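二つの言語で「はい」を聞く
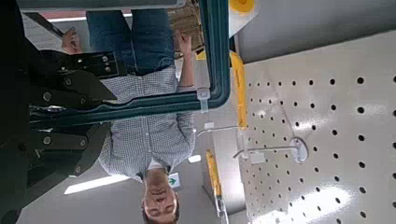

文 リゼス・ユパンキ(結婚式司式者・ライター)

結婚式の司式を始めて、十年目になりました。私はペルーで生まれ、大人になってから日本語を勉強しました。今は、家族の言葉が二つ以上ある結婚式を多く担当しています。新郎の祖母はスペイン語しかわからない、新婦の父は日本語しか話さない、というような式です。

最初に担当した二言語の式のことは、今でも少し恥ずかしい気持ちで思い出します。私はすべての文を日本語で言い、すぐにスペイン語で繰り返しました。二十分の予定の式は、四十五分になりました。誓いの言葉のころには、子どもたちは椅子の下に入って遊んでいました。新婦のダヤナ・コンドリさんは後で「丁寧でした」と言ってくれましたが、「長かった」という意味だったと思います。

それから、私は全部を訳すことをやめました。

今の方法では、まず二人の話を別々に聞きます。一人ずつ一時間、その人が一番楽に話せる言葉で聞きます。私が話せない言葉の場合は、友人か家族に入ってもらいます。相手の前では言わないことを、たくさん話してくれます。その中から、式で話してよいことを本人に選んでもらい、原稿を書きます。原稿は日本語の部分ともう一つの言葉の部分が交互に進みますが、内容は同じではありません。日本語では二人の出会いを話し、スペイン語では祖父母の家の夏を話す、というふうにします。片方しかわからない人のためには、短い要約を紙に印刷して席に置きます。

昨年の五月、ランギ・ハインズさんとギゼラ・ウェーゲナーさんの式を担当しました。マオリ語、ドイツ語、日本語、そして英語の式です。招待客は80人でした。マオリ語の部分は、ランギさんの叔母のレオニー・ルアワイさんにお願いしました。私は発音を練習して自分で読むつもりでしたが、レオニーさんに練習を聞いていただいたところ、しばらく黙ってから「そこは私が読みましょう」とおっしゃいました。正しい判断でした。家族の言葉は、家族の声で聞くほうがずっと深く届きます。

誓いの言葉についても、よく質問を受けます。「相手の言葉で誓うべきですか」という質問です。私は、自分の言葉で誓うことをすすめています。慣れない言葉では、どうしても発音が心配になり、顔が紙のほうを向いてしまいます。ただ、最後の一文だけ相手の言葉にするのは、とてもよいと思います。ギゼラさんは最後の一文を日本語で言いました。ランギさんと日本で出会い、二人の普段の言葉が日本語だったからです。助詞が一つ違っていましたが、直さなくてよかったと、今も思っています。

費用のことも書いておきます。司式者に原稿を頼む場合、打ち合わせの回数と、原稿の直しが何回まで料金に入っているかを、先に確認してください。二言語の原稿は、直すたびに両方の言葉を見直すので、時間がかかります。私の場合、直しは三回までです。式の10日前には原稿を決めて、印刷に出します。

この仕事をしていると、歌や踊りはないのかと聞かれることもあります。歌は、私は歌いません。一度だけ、音響の機械が止まったときに、つなぎとして故郷の短い歌を歌ったことがあります。拍手は温かかったのですが、次のご依頼の電話で「歌はなしでお願いします」と言われました。

来月は、初めて手話の入る式を担当します。手話通訳の方との打ち合わせで、私の話す速さは少し速すぎると教えていただきました。今は毎朝、台所で時計を見ながら、ゆっくり読む練習をしています。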